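FOR IMMEDIATE RELEASE
October 14, 2022

Zakham Swears In Its First Coalition Council, After Only 16 Rounds of Talks

ZAKHAM -- The Zakham Township Council took the oath of office last night in the gymnasium of the old Hägglund school, the council chamber being unavailable on account of its ceiling. The Hägglund Slate and the Famard Road Residents' List will govern together for the next four years, or until they discuss parking, whichever comes first.

It is the first time the township has been run by more than one party. The previous majority held every seat on the executive for longer than most of its critics have been allowed to vote, and it leaves behind balanced books, a well-kept cemetery and a filing system that the incoming administration is still trying to find the beginning of.

The two partners won their majority by 113 votes. A recount was requested, granted, and carried out over two evenings, and it produced the same number. The township thanks everyone who sat through it.

The coalition agreement runs to nine pages. Four of them concern the bridge.

Under the agreement, the Hägglund Slate takes the mayor's office, finance and public works. The Residents' List takes planning, parks and the deputy mayor's office, along with a written promise that the deputy mayor will have a desk. Both sides describe the division as fair, in the tone of people who have divided a restaurant check.

The new council's plans for its first 100 days are as follows.

The Famard Road bridge will be inspected by an outside engineer, and the report will be published in full, including the parts with numbers in them. Until the report is in, the present weight limit stays. Drivers of delivery trucks are reminded that the sign applies to them even when they are in a hurry.

Council meetings will start at 7 p.m. The old starting time of 2 p.m. was set in an era when the public was presumed to be either retired or uninterested. Agendas will be posted five days ahead on the township website and on the board outside the library, and they will say what the items are about. "Item 6: Matter arising" will no longer be accepted as a description.

The lease with Gallulex for the former depot will be put before the full council in December. Gallulex has rented the site at a rate agreed under the last administration, and the coalition would like to see it discussed once in public before it is renewed. The company has been told and has answered politely. Residents who want to speak on the lease may sign up at the clerk's counter; speakers get three minutes each, and the clerk owns a bell.

Property tax rates will not change this year. The partners campaigned on opposite positions here, one promising a cut and the other promising better roads, and have settled on leaving things as they are while a budget review goes on. They expect to disappoint both sets of voters equally.

The ceiling of the council chamber will be repaired.

Last night's ceremony drew 900 people, which is more than voted in two of the township's wards. The gymnasium's sound system gave out during the mayor's oath, and the second half was delivered at a shout. The township attorney has confirmed that shouting is valid. The outgoing mayor handed over the keys to the building, one of which opens nothing anyone could name, and stayed for coffee.

The opposition, now sitting as opposition for the first time, has asked for an office, a printer and a copy of the rules on what an opposition may do. The first two have been supplied. The rules were last revised when there was no call for that chapter, and the clerk is drafting one -- it will go to both sides for comment before the next meeting.

Copies of the coalition agreement can be picked up at the clerk's counter during business hours or requested by mail. The first regular meeting of the new council will be held in the gymnasium, and visitors are asked not to wear heels on the court.
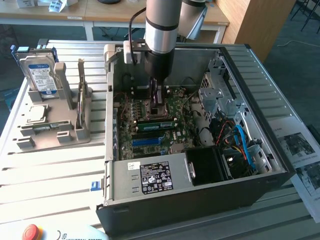
Written questions for the council's first public question period are due at the clerk's counter by noon on the day before the meeting. Questions about the bridge may be combined, as there are already quite a few. Press inquiries go to the Zakham Township Clerk's Office, which also handles dog licenses and asks callers to say early on which of the two they want.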